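Chapter 6
The Robot Gets the Easy Part

A chapter about automation usually begins with a number. So many jobs gone by such a year, so many others created, and a chart with two lines that cross somewhere hopeful. You will meet those charts later in the book. This chapter begins in a building outside Godoy where a company called Kimport takes apart old office computers and sells what is inside them, and where the most heated argument of the robot's first month concerned a stool.

The stool belonged at bench 7. It was the one with the good cushion. When the arm was bolted to bench 7, the stool had no obvious reason to stay there, and it was claimed by three people on the same morning. Management had prepared for questions about pay, hours and layoffs. It had handed out a sheet of answers. The sheet did not cover the stool.

Students tend to laugh at this story and then forget it, so it is worth saying what it shows. People do not meet automation as a trend. They meet it as a change in where they sit, whom they talk to, which part of the day is dull and which part is hard. A manager who wants to know how a new machine is going over could do worse than look at the furniture.

What the work was

Before the arm, a computer came to a bench on a cart and one person dealt with it from start to finish. The side panel came off. The drives came out first and went into a locked bin, as customers care about their old files far more than they care about their old computers. Then came memory, cards, processor, board, power supply, and last of all the empty shell, which went onto a pallet with other empty shells. A practiced worker hardly looked at the screws. Ask how they knew which clip to press and in what direction and they would show you, slightly annoyed, and you would be no wiser.

The trade has a name for the knowledge involved, which is "having done a lot of these." It is not written down. Kimport once tried to write it down and produced a binder with a chapter for each make of computer. The binder was later found holding a door open, and by all accounts did it well.

The job was repetitive, though not in the way the word suggests to people who have never done it. Every case was nearly the same as the last. The trouble, and most of the interest, lived in the "nearly." One maker hides a screw beneath a sticker. Another uses a plastic latch that has to be pushed sideways before it can be lifted, and that snaps if you do it in the other order. Cables have been tied, retied and stuffed into corners by every technician who ever opened the machine.

What the brochure said

The system Kimport bought was the Wuvimer, sold and installed by a firm named Punix. The brochure promised that it would "free your people for higher-value tasks." This phrase appears in nearly every brochure of the kind, and you should learn to read it as a question. Which tasks? Whose? Higher value to whom, and will the pay notice?

At Kimport, the answer took a while to arrive. The plan on paper was tidy. Workers would open the cases and clear the way, the arm would lift out the boards and other parts, and workers would sort what it had removed. The arm would do the middle and people would do the ends. On a flow chart the middle is the biggest box, so it looked as though the arm would be doing most of the work.

Anyone at the benches could have explained the problem with the flow chart, and several did, in the break room, to each other. The middle was the easy part. Lifting out a board that has been unscrewed and unplugged takes one hand and no thought. Getting it to that state is the job.

So in the first weeks the robot was given the rest period. The few seconds in each computer when a person's mind could wander, when you could finish a sentence to the next bench or stretch your fingers, now belonged to a machine with no fingers to stretch. What remained for the humans was a steady run of stuck latches and hidden screws. Output went up. So did the number of people who wanted to transfer to the loading dock.

Economists call what is left after automation the residual task. Workers have other names for it. A residual task is whatever the machine could not manage, and it is handed back to people with no guarantee that the leftovers add up to a sensible day. Sometimes they do. Sometimes the dull part goes and the good part stays, and everyone wonders why it wasn't done years ago. In other cases the leftovers are only the fiddly bits, one after another, until lunch.

Who teaches whom

The second surprise was how much the arm had to be told. The Punix installers understood the arm thoroughly and computers of a certain age hardly at all. For that they needed the bench workers, who found themselves explaining to a visitor with a laptop why you do not pull on that cable until you have dealt with the one behind it. In the first round, 20 models of computer were chosen for the arm to handle. The workers picked the list. They left off the worst ones, and who would blame them?

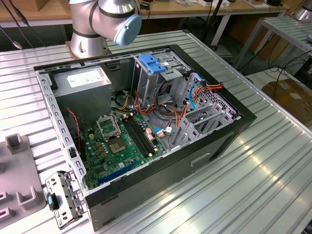

Consider what this arrangement asks of a person. You have a skill that took years to get, that your employer has never put a name or a price on, and that is now suddenly valuable for as long as it takes to hand it over. Most of the Kimport workers were generous with it. Some enjoyed being asked. One or two kept a trick back, and the textbook authors who call this "resistance to change" have perhaps never been invited to train their own replacement at their ordinary hourly rate.

Nobody at Kimport was in fact replaced that year. This was partly policy and partly arithmetic. In June the company signed a contract that brought in 496 extra computers a week, many of them of makes the arm had never been taught. Six workers were given the title of cell operator. The title came with a small raise, a tablet, and responsibility for the arm whenever it stopped, which it did most often when a loose cable lay across something it meant to lift. A cell operator's first act on such occasions was to reach in and move the cable. This was a higher-value task.

The raise went only to the six. The others did much the same work beside them, had taught the arm much the same things, and could move a cable as well as anyone. If you are looking for the place where automation changed relations on the floor, look there before you look at the arm. A machine had been brought in to lift parts, and it had also, without being asked, sorted the people.

What to watch for in this chapter

We will come back to Kimport several times. Section 6.1 looks at how a job is cut into tasks, and who gets to hold the scissors. Section 6.2 takes up pay and titles. Section 6.3 deals with pace, and with the small pauses in a working day that never appear in a time study because they look like waste to the person with the stopwatch.

As you read, keep two lists. In one, put the things the people who bought the machine expected to change. In the other, put what the people beside it noticed. You will find that the lists overlap less than either group would like. The stool, for the record, went to the loading dock.

Related chapters
Chapter 2: What Counts as Skill
Chapter 4: Time Studies and Their Critics
Chapter 5: Buying the Machine
Chapter 9: Job Titles and What They Cost

Last updated: Apr 13, 2020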